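The litter corner in our household was reorganized in September, and I set down the particulars for those readers who wrote to inquire after the earlier post on small apartments.

The guiding principle is proximity. The tray and the waste bin should stand side by side on the floor, so that the scoop travels the shortest possible distance. Our previous bin was kept in the hallway, and a trail of granules across 7 feet of wooden flooring was the regular result. Ms. Apinya Sangkhawat, who looks after the cat during my absences, had raised the matter on more than one occasion.

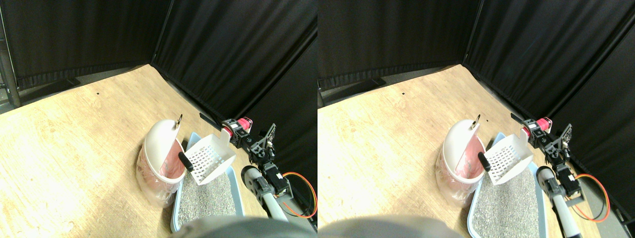 A slotted scoop remains preferable to a solid one, as clean litter falls back into the tray and a bag of it lasts considerably longer. The bin is lined at all times. I use colored liners, which are easier to find in the cupboard than the clear kind, and purchase them in boxes of 100. A box lasts almost to the following spring.

The schedule is as follows:

- Morning, before 8: scoop the tray and close the bin.
- Evening: scoop again and sweep the floor.
- When the liner is half full: tie it and replace it.

Mr. Malcolm Greenwood has asked whether a deeper tray would reduce scattering. It may, although our cat, Shezi, declined to enter the one we tried, and it has since been given to Frauke Frerichs for her seedlings. Correspondence on the subject of mats is welcome and will be addressed in a later post.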